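Home | Tickets | Knowledge Base | Status | Contact

Ticket 3341 – Arm stalls before placing books in file organizer
Site: Losberg records room. Queue: Plundix line support. Status: Monitoring

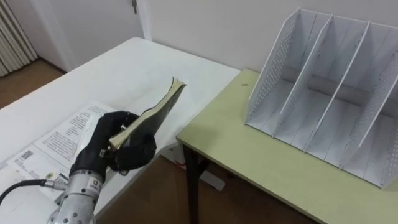
Reported problem

Day shift reports that the arm picks up a book, turns toward the organizer and stalls. Error 1049 (grip width out of range) shows on the Vass console. The operator clears it by hand and the job resumes. On Saturday this happened 23 times in one shift.

Checks done

- Hand calibration rerun. Passed.
- Wrist cable reseated at both ends. No change.
- Organizer position compared with the taught position. Within tolerance.
- Glove replaced with a new one of the same size. No change.
- Log reviewed. Almost all stalls follow a grasp where the cover lifts and the pages spread at the top corner. Measured width then exceeds the value stored at pickup, and the controller stops the move.

Cause

The width check was set up with stiff folders. Books with soft bindings open a little when held low on the spine. The check reads this as a slipped part.

Change applied

Width check moved to after the lift, with a 2 second settle time. Grasp point raised toward the middle of the spine. Job file saved as Hedow-B. The old file is kept on the console.

Notes from the shift

Before the arm, one clerk sorted and filed at the same table. The clerk now does intake and labeling at the next station and gets called back for each stall. Staff asked for two things:

1. Stalls should go to the pager, with no buzzer. The buzzer can be heard in the reading room. Done.
2. Clearing a stall should not count against the clerk's intake rate. This is outside support. Passed to the site manager – no answer yet.

Staff also asked who decides when a book is too worn for the arm. Current rule: the clerk decides, and worn books go in the manual tray. Please add this to the shift sheet.

Next step

Run Hedow-B for a full week. If 1049 comes back, attach the console log and write down the type of binding. Do not widen the tolerance on site.

Last updated: December

This site uses cookies to keep you signed in. Accept | Settings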